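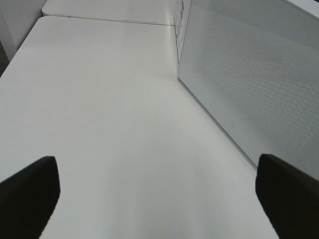
Slide 1: White tabletop, white box-shaped device on the right

OK, hi everybody, mics are on, I think? I'm going to talk about how we moved the Ballberg library catalog over to Nevon last January, and why I still twitch when I hear the word "duplicate."

(wait for latecomers, drink water)

So we started with 1259 records for the local history shelf. Small, right? That's what I said! Then we ran the first match and 177 of them came back as the same book under two spellings. My favorite was Rozīte, the little press, with the long i, without it, and once with a question mark in the middle of the name.

Ask the room: who has accent marks in their catalog? Hands up. Keep them up if search finds them.

Next slide. Fixing it by hand took me almost 800 minutes, spread over lunches. Don't do that. Clean the publisher field first, then match titles.

(skip the Flotell part if we're past 2:30)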